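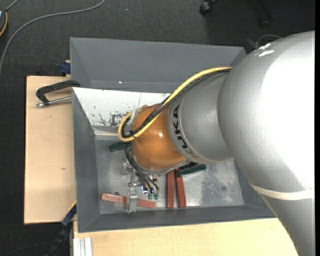 Money first, as promised. We've spent what we said we'd spend up to 1 December 2020, apart from the 22 hours of outside machining we budgeted for and haven't touched yet (Laaksonen keeps pushing our slot back, and I'd like to carry it over to March if that's all right with you). The rest of this is about what you get for it, which comes down to whether a machine can do the boring job at the Kulamcombe shop: taking mixed bars out of a bin and handing them on, one at a time, right end first. The KUKA arm reaches down into the grey metal bin with its gripper, and the bars are lying every which way, reddish-brown ones and dark green ones, a couple of them side by side and close to upright from where we look in. A kid could sort that out in no time. For us it's most of the project!

So, the numbers. In the last long run we made 500 attempts, and 151 of them needed a person to step in. I know that sounds bad, and I'm not going to dress it up for you, but please look at which ones they were. Nearly all came from bars resting against a wall of the bin or tucked in beside another bar, where a gripper finger needs a gap and there just isn't one. When a bar is out in the open, the thing picks it up all day long and I've stopped holding my breath.

What has gone well: the new approach planning is in, and it's so much better than what we had in the spring. The arm used to come straight down no matter what. Now it will try a tilted approach if straight down looks tight, and it backs off if it feels something it shouldn't. Chunhua Meng wrote nearly all of that and also found the bug that made the wrist wind itself up over a long shift (we'd been blaming the hoses for weeks, sorry hoses). She's asked for time on the calibration routine next and I've said yes.

What hasn't gone well is the lighting. Worn metal throws reflections around, and the software sometimes decides that a shiny patch is the end of a bar. We tried two fixes. Turning the lights down helped with the glare and made the green bars harder to find, so that was a wash. Taking several exposures works better but slows every pick, and the folks at Nollside who'd be using this have been very clear that they won't wait for it. I think there's a middle road and I'd like to try it before we buy anything.

You asked me at the last review if this gets us any closer to the household side, the dishwasher and laundry ideas from the original Bason proposal. My feeling is a little, but less than we wrote back then. Bars are stiff and they stay the shape they are. Socks don't! The bits that carry over are the backing-off behavior and knowing when to quit and ask for help, and I'd happily write those up separately if it's useful to you. I wouldn't promise anyone a laundry robot on the strength of it.

Next up is the wall problem. We want to try nudging a bar away from the side before grabbing it, which the team has been itching to do anyway, and then repeat the 500 under the same rules so you can compare the two runs fairly. I'll send those results as soon as we have them, good or bad - and if you'd like to come by and watch a run, just give me a call first so we can have the cell going.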